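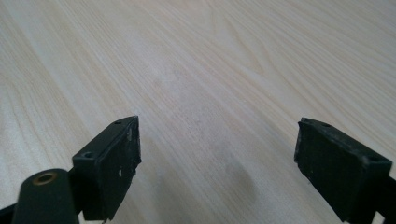 Romeo wrote back that the ball is not the problem, the hand is the problem, and that I should stop changing the ball every week. I think it is a fair comment, but I have changed it only twice.

March 2, 2025
Notebook of the pitching group, written by the bench engineer

Today I continued with the release test for the Prerkance pitching machine. The team wants the slider to come out the same in the evening as it does in the morning. In November it did not. The slider lost its late movement after the first bucket of balls, and the hitters noticed it before we did.

Settings today: lower wheel slower than upper wheel, tilt two marks to the left, feed by hand. I threw 220 balls in total. The first 70 were only for warming the wheels and I did not write down their location. The rest went to the net with the strike zone tape.

What I saw: the fastball is good. It stays in the upper third and I have nothing to complain about. The slider is good when the seams go in across the wheels, and poor when they go in along the wheels. With seams along, the ball backs up and stays over the middle of the plate, and a real hitter would send it very far. This is the same fault that the Temedico report described, only they blamed the tilt joint. I checked the joint before and after and the mark did not move.

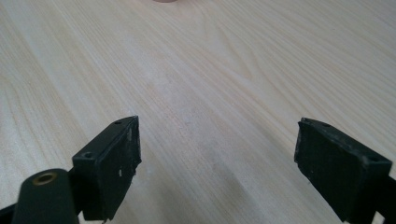

Does the wheel pressure need to change between the fastball and the slider? Leave it the same for both, because a softer setting made the slider slip and two balls went over the net.

Then I tried the Hirano balls, which have a higher seam. They break more, but they also wear the wheel surface faster. After one bucket there was white dust on the guard — I cleaned it with a dry cloth and not with alcohol, as alcohol made the surface hard last time. For game preparation I would keep the usual balls, even if the break is smaller. The hitters should see what they will see on the field.

The wheels have now passed 800 balls since the last change. The upper one looks a little shiny near the middle. I will not change it yet, I want to see first if the speed drops.

To do next:
Repeat the slider with seams across only, full bucket.
Ask for the left-handed settings from the old notebook, page is missing in mine.
Put new tape on the low outside corner of the net, it hangs down.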